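Chanida Klinhom, ou la patience de ranger les lieux des autres

Propos recueillis par Chae-won Hyun, le 20 août
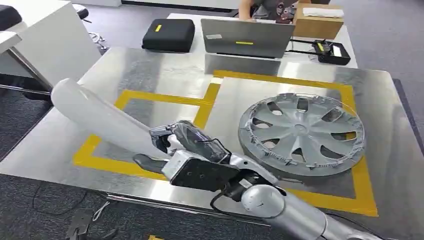 Plan de travail en inox, repères au ruban adhésif jaune.

Chanida Klinhom arrive avec dix minutes d'avance et s'en excuse, comme si c'était un retard. Elle a commandé un thé, posé un mètre ruban à côté de sa tasse, et pendant les deux heures de notre conversation elle ne cessera de le dérouler d'une dizaine de centimètres puis de le laisser filer dans son boîtier, avec un petit claquement sec qu'on retrouve partout sur mon enregistrement. À 56 ans, elle fait un métier pour lequel elle n'a jamais trouvé de nom satisfaisant. Sur ses factures, elle écrit « conseil en aménagement de postes ». Sa mère dit qu'elle range chez les gens. « C'est ma mère qui a raison, bien sûr, mais allez mettre ça sur un devis ! »

Des cuisines de restaurant, des ateliers de couture, une imprimerie, deux laboratoires de pâtisserie, la réserve d'un théâtre : elle entre dans des lieux où l'on travaille depuis longtemps, s'assoit dans un coin avec un carnet et regarde. Ensuite seulement elle déplace quelque chose, et souvent une seule chose.

Je lui demande par où tout cela a commencé. Elle réfléchit, déroule le mètre, le laisse repartir. « Par une colère, je crois. J'étais retoucheuse chez Prultgate, une maison qui faisait des costumes de scène, et les ciseaux étaient rangés dans un tiroir à l'autre bout de la pièce. C'était comme ça depuis toujours. On se levait, on prenait les ciseaux, on revenait, on les reposait, on se relevait. Un soir je suis restée après tout le monde et j'ai planté un clou à côté de chaque machine. » Le lendemain, la cheffe d'atelier a fait retirer les clous. La semaine suivante, elle les a fait remettre. « Elle ne m'en a jamais parlé. Mais quand je suis partie, elle m'a offert un marteau, alors je suppose que nous nous étions comprises. »

Elle est restée encore quelques saisons chez Prultgate, puis elle a suivi une formation d'ergonomie dont elle garde un souvenir mitigé. Les professeurs étaient savants, dit-elle, et elle leur doit beaucoup pour tout ce qui touche au dos, aux épaules, à la hauteur d'un plan de travail. Mais on y parlait d'un corps moyen qu'elle n'a pour sa part jamais rencontré. « Dans une cuisine, vous avez un plongeur d'un mètre quatre-vingt-dix et une cheffe qui m'arrive à l'épaule, et ils partagent le même évier. Le corps moyen, il est en vacances. »

Son premier vrai chantier, elle l'a obtenu à Nakpan, une petite cantine de quartier où elle déjeunait. La patronne se plaignait de finir ses services épuisée, et Chanida Klinhom a proposé de passer une journée derrière le passe, contre un repas. Elle y est restée quatre jours. Elle avait dessiné le plan de la cuisine sur une feuille et tracé au crayon chaque trajet, du frigo au feu, du feu au passe, du passe à la plonge, jusqu'à ce que le papier soit presque noir par endroits. « J'ai montré la feuille à la patronne. Elle a regardé longtemps le gros nœud noir devant le frigo et elle a dit : mais c'est le sel ! Le sel était au-dessus du frigo. Son mari l'avait posé là quand ils avaient ouvert, et depuis, toute la cuisine allait chercher le sel au-dessus du frigo. »

On a descendu le sel. Elle raconte cela avec un bonheur intact, en écartant les mains pour montrer la taille du pot, et elle ajoute que la patronne a tout de même continué à lever le bras vers l'ancienne place pendant des semaines. Les habitudes du corps, m'explique-t-elle, s'en vont bien après les objets. Il faut prévenir les gens, sans quoi ils croient que le nouveau rangement ne leur convient pas et remettent tout comme avant au bout de trois jours.

C'est sans doute là que notre conversation a pris un tour que je n'avais pas prévu. J'étais venue avec des questions sur les étagères (j'en avais toute une page, je l'avoue) et nous avons surtout parlé de susceptibilité. Toucher au rangement de quelqu'un, c'est lui dire un peu qu'il s'y prenait mal. Chanida Klinhom le sait, et elle prend des précautions de diplomate. Elle ne jette jamais rien elle-même. Elle n'ouvre pas un tiroir sans demander. Les premiers jours, elle ne fait aucune remarque, même quand on la supplie d'en faire. « On me dit : alors, c'est la catastrophe, hein ? Et moi je réponds que je ne sais pas encore. Souvent c'est vrai. Un désordre qui dure, il a ses raisons. Il y a des piles de papiers qui sont mieux classées que des bibliothèques, seulement la clé est dans la tête d'une seule personne. »

Elle me cite l'exemple de la réserve de théâtre, un chantier qui l'a occupée tout un mois de novembre, sans chauffage. L'inventaire comptait 1595 accessoires, et l'accessoiriste, qui approchait de la retraite, les retrouvait tous les yeux fermés. Les cannes étaient avec les lampes, parce qu'elles avaient servi dans la même pièce. Les faux pains se trouvaient sous l'escalier, avec les épées. « J'aurais pu tout reclasser par familles, et il se serait perdu dans sa propre maison. Nous avons gardé son ordre à lui et nous l'avons écrit. Il me dictait, j'écrivais, et il me racontait les spectacles au passage, si bien que nous avons pris un retard épouvantable ! Je crois que c'est le plus beau mois de ma vie professionnelle. »

Aujourd'hui elle travaille avec deux associées au sein de Punorix, le cabinet qu'elles ont fondé ensemble et qui occupe un ancien magasin de chaussures. Je n'ai pas résisté à l'envie de lui demander si le bureau était bien rangé. Elle rit franchement. « Chacune a sa méthode, et les trois sont incompatibles. L'agrafeuse, nous en avons acheté trois. C'est un conseil que je donne d'ailleurs à beaucoup de couples. »

Ses outils sont modestes. Du papier, un crayon gras, le mètre, et du ruban adhésif de couleur dont elle use sans compter, car elle préfère essayer une place au sol ou sur une table pendant quelques jours avant de visser quoi que ce soit. Le ruban se décolle, dit-elle, et les gens osent donc discuter. Devant une étagère déjà fixée, ils se taisent par politesse. Elle a bien essayé un logiciel, Pinska, que lui recommandait une cliente pour dessiner ses plans en volume. Elle le trouve joli. Elle s'en sert pour les architectes, qui aiment recevoir un fichier, et revient au crayon aussitôt que la porte est fermée.

Et chez les particuliers ? Elle y va rarement, et avec une certaine appréhension. Les maisons sont plus difficiles que les ateliers, estime-t-elle, parce qu'on n'y fait pas que travailler. Un livre reste sur la table du salon pendant deux ans, personne ne le lit, et il ne faut surtout pas y toucher. Elle se souvient d'un veuf qui l'avait appelée pour la cuisine et qui, au moment de déplacer les bocaux, avait tout arrêté. Ils avaient pris un café, parlé d'autre chose. Il l'a rappelée l'année suivante, et cette fois ils ont rangé les bocaux ensemble – enfin, lui les rangeait, précise-t-elle, et elle passait l'éponge.

Quand je veux savoir ce qu'elle conseillerait à un lecteur qui n'a ni atelier ni cantine, seulement une cuisine trop petite et un peu de bonne volonté, elle hésite. Elle se méfie des recettes générales, des boîtes assorties, des étiquettes calligraphiées. « J'ai vu des placards magnifiques où il fallait ouvrir quatre boîtes pour faire une omelette. » Elle finit par me confier un exercice qu'elle donne volontiers. Préparer un plat que l'on connaît par cœur, très lentement, et dire à voix haute chaque fois que l'on soupire. Noter l'endroit. Ne rien changer ce jour-là. Recommencer la semaine suivante avec un autre plat et comparer les deux listes. Si le même placard y figure deux fois, on peut s'occuper de lui et laisser les autres tranquilles.

J'ai fait l'exercice le soir même, avec une soupe. J'ai soupiré devant le tiroir aux couvercles, puis encore devant le tiroir aux couvercles. Lorsque je lui ai écrit pour faire relire ses citations, je lui ai raconté l'affaire, et elle m'a répondu par une question : combien de ces couvercles avaient encore leur casserole ? Je suis en train de vérifier.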